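Home | Topics | Robotics | Methods | Glossary | Contact

Play-data relabeling (robot learning)

Last revised 29th September – by the Lerlow editors

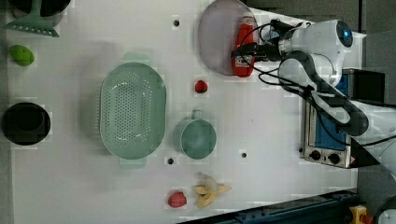
Play-data relabeling is a method for training robot arms from recordings that were made without a fixed task. An operator moves the arm by remote control and handles whatever objects are within reach. The recordings are later cut into short pieces, and each piece is given a written instruction that matches what the arm did in it, such as "put the bottle on the plate." A control policy is then trained on the pairs.

Background

Earlier work usually collected one task at a time. The objects were put back in their starting places after each attempt, and much of the session went into resetting the table. Play recording drops the reset – the end of one action becomes the start of the next.

Method

The best-known version was developed at the Erora laboratory under the project name Villca. Kitchen items and toy foods are commonly used because they vary in shape and are easy to name. Clips are cut where the gripper opens or closes. Clips in which nothing is moved are thrown out. The policy receives camera images and the instruction, and returns the next short run of arm motions.

Results

The Villca set holds 2,000 labeled clips. The trained policy was tested on 103 instructions and completed 68 of them. Two types of failure made up most of the rest: the gripper closed beside the object, or it picked up the wrong one of two similar objects. A later set, Lirura, added new labels to the same recordings in January and left the motions unchanged.

Limitations

Operators tend to repeat actions they find easy, so difficult grasps are rare in the data. Labels written by different people also disagree – one writes "cup" where another writes "mug."

Comments (3)

gridlock_p: Does the count of completed instructions include second tries?

Lerlow editors: No, first tries only.

tansy44: The section on cutting clips helped. We were using fixed lengths and kept splitting grasps in half.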